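About us: the people behind the packing tables at Hendricks

Hendricks is a home goods supplier, which is a grand way of saying that we buy, check, pack and send out the small things that sit on other people's shelves and counters. Tissue boxes, soap trays, toothbrush cups, drawer dividers, the lids that go with all of the above and a surprising number of the lids that don't. We started out in the back half of a former carpet showroom with six people and one very tired tape dispenser, and we still have the showroom's front doors, although they stick in July and you are better off coming in from the side.

Most "about us" pages talk about the owners. Ours is mostly about the work, and about what has been changing in it, as that is what visitors and job applicants ask us about first. A good deal of what we do used to be lifting, turning and stacking, all day long, by hand. Some of that is now done by robot arms, and more of it will be. We would like to tell you how that came about and what it has meant for the people who were here before the arms were.

Carkorard is our name for the whole effort (it began as a misprint on a purchase order and stuck). It started in the stacking area, with the plain business of getting one box on top of another. Anyone who has spent a morning doing that will know it is harder than it sounds. The boxes come in several styles, with wooden lids and smoky see-through lids and no lids at all, and each has its own idea of where its middle is. A new hire learns to feel when a box has settled. An arm has to be taught, patiently, over and over, with the boxes facing every which way.

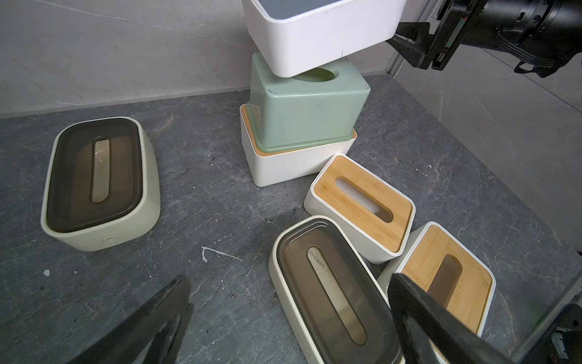
Will the robots take away jobs at Hendricks?

Nobody here has lost a job to the arms, and we have promised in writing that hours won't be cut on their account. What has changed is what people do with those hours. When a stacking task moves over to an arm, the person who did it is trained for another role at the same pay or better, and they get a say in which one. We can't tell you what the work will look like twenty years from now, and we would be wary of any company that claimed it could.

The longer story goes something like this. A few years back we were packing more than 1,000 pieces on a busy day, and by the end of a season people's wrists and shoulders were letting them know about it. We tried taller tables, shorter shifts, softer floor mats (a big success, and we still recommend them to anyone who will listen) and a stretching routine before the morning start that some of us took to and some of us hid from. All of it helped a bit. None of it changed the fact that the same motion was being made again and again by the same pair of hands.

So we asked the packing team to write down the parts of the job they would be glad to hand over, and the parts they wanted to keep. The first list was mostly about turning things over, reaching for things at the back and straightening stacks. The second list was longer than we expected. People wanted to keep the final check, because they are proud of catching a split lid or a bad print before it reaches a customer. They wanted to keep the mixed orders, where you have to think a little about how it all goes in the carton. And they wanted to keep working next to one another, close enough to talk, which had not crossed the minds of those of us in the office at all, and which ended up deciding where every table went.

Both lists are still pinned up by the kettle, and we go back to them whenever somebody proposes a new task for the arms. If it comes from the first list, we try it. If it comes from the second, there has to be a proper conversation first, with the people who do that task in the room and on the clock.

Trying a new task is slow, homely work, and we have grown fond of it. It is done with the ordinary products, set out in a jumble, standing up, lying on their sides, stacked and unstacked, until the arms can cope with the sort of mess a real table gets into by the middle of the afternoon.

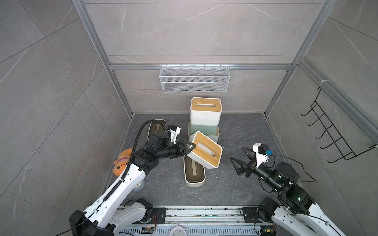 Wenjie Bai

I look after training here, for the people and for the arms, and I was asked to write this page because I have done the job from both ends. I packed for nine years before I ever touched a control screen. I was nervous about it, I don't mind saying, and I remember asking if I would need to be good at math. (You don't. You need to be good at noticing things, and packers are.)

What I tell anyone starting with us is that the knowledge is already in the building. When an arm keeps knocking a stack crooked, it's usually a packer who spots the trouble first, from the way the box is being held or how early it's let go. Our engineers are good, and they'll tell you the same. Pieter Xaba came to us from the machine side and spent his first weeks packing orders with everybody else, which he grumbled about for a day or two and now insists on for every engineer who joins.

There are things we haven't got right yet. The arms are slower than a practiced person on anything with an odd shape. The night shift had less training time than the day shift at the beginning, and they were right to complain; we have since moved two of the sessions to 9 p.m. so they can come as part of their normal hours. And some people simply miss the old rhythm of the work. I do too, now and then, and anybody who wants a spell at the hand packing tables can put their name down for it.

We take on new packers every spring and fall, and you don't need any experience with machines to apply. Training is paid from the first morning. If you're coming for a visit or an interview, please use the side entrance, wear closed shoes, and allow a little extra time, as whoever shows you around will almost certainly stop to talk to everyone on the way. There's coffee by the kettle, next to the lists, and you're welcome to read them both while you wait.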